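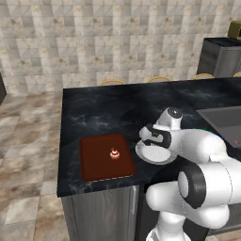
Wide finger pads hold flat dishware better than narrow ones do, but they cost the arm room to turn near a sink or a wall, according to Adom Annan. The remark was made at the close of the first round of the Komeo gripper comparison, the results of which were released on 31/01/2019.

The round was carried out entirely in simulation, in a kitchen setting. Two gripper designs, supplied by Flutcombe and Savchuk, were fitted in turn to the same model of arm and given identical tasks with plates and trays. Each design completed 200 trials. The Flutcombe fingers dropped or lost hold of the plate in 17 trials and the Savchuk fingers in 21. Most losses in both sets were recorded while the plate was being tilted above the countertop.

Harish Sandhu, who directed the comparison, stated that the difference was too small to support a choice between the two designs. Controller settings were kept the same throughout and will be varied in the next round.

A further 100 trials per design are planned for August at the Mokora laboratory, using physical arms. Written requests for the full results may be addressed to Asuka Shimada at the Komeo office.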